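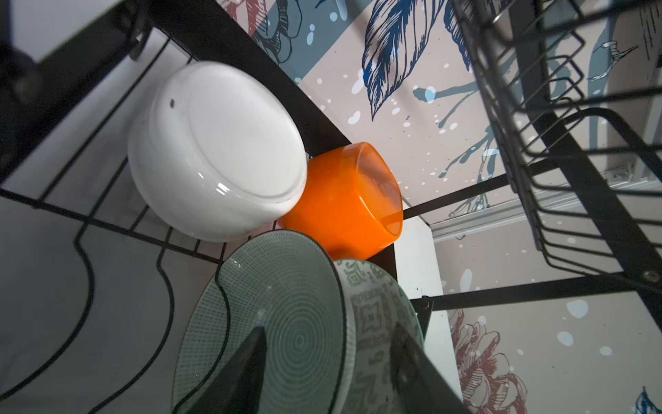

Progress report to the Rocha Fund
Shared kitchen, Girnville House
Period covered: May to August
Prepared by Nizar Nimri

Summary

The kitchen on the ground floor is back in daily use. Work on the sink side is finished, the crockery has been sorted, and the new washing-up routine has been running since June. The store cupboard is behind schedule and will carry over into the next period. Spending is within the grant.

Sink and counter

Girnville House was built in 1962 and the kitchen had its original drainboard until this spring. It was removed in May and the counter was extended to the wall. Walarbridge did the fitting and came back once, at no charge, to reseal the joint behind the faucet. The printed wall covering was chosen by residents from four samples.

We bought one large two-tier dish rack in place of the three small plastic ones. It takes up more of the counter than I had planned for, but the plates now stand upright and the aisle side stays clear. Georges Karam checked the screws on the upper tier in July and tightened two.

Crockery

We started with 277 pieces, many of them chipped or without a match. Residents went through them over two evenings. Anything cracked was thrown out, and sound pieces we had no room for went to the Cama thrift store. We decided against buying a full matching set. Replacements are bought a few at a time, in whatever pattern is in stock, and this has kept the cost down. The crockery line stands at $600 for the period, including the rack.

Mixed patterns have caused one small problem, in that plates of different widths don't all sit well in the same slots. The wider ones go at the front for now.

Washing-up routine

The routine is short. Each household washes what it used, racks it, and puts it away before the next meal. Bowls go in upside down and plates go on edge in the wavy dividers, like the teal-green one with the dotted pattern, and the orange-and-white plates are meant to go in the same way when they come off the counter. The counter beside the rack still gets spotted and smudged, and we have added a wipe-down to the evening list. Thirteen households have signed up for the rota. Two have asked for a later slot because of shift work, and they now have the kitchen from 9 p.m.

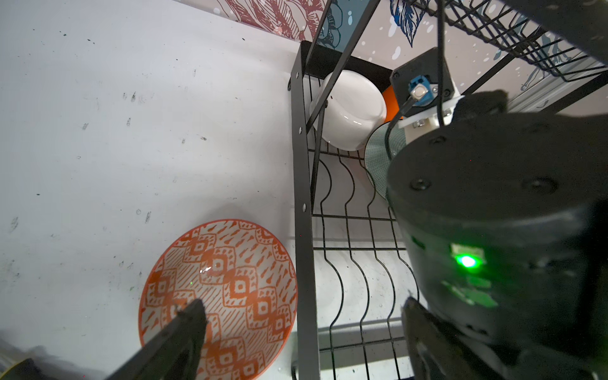

Storage is the part that has slipped. The wall cupboard was due in July and the supplier has moved delivery twice. Until it comes, the rack is doing some of the cupboard's job, and on a normal day it will have a white bowl, something orange behind it and a plate or two standing in the slots. I would like to see it emptied after each meal, but there is limited shelf space to empty it onto. Georges has put up one temporary shelf by the door for mugs.

Next period

Fit the wall cupboard and take down the temporary shelf.
Replace the light over the sink.
Buy six more bowls.
Review the rota with all households in October.

We are not asking for any change to the grant. If the cupboard has not arrived by the end of September, I will cancel the order and write to you with a second quote.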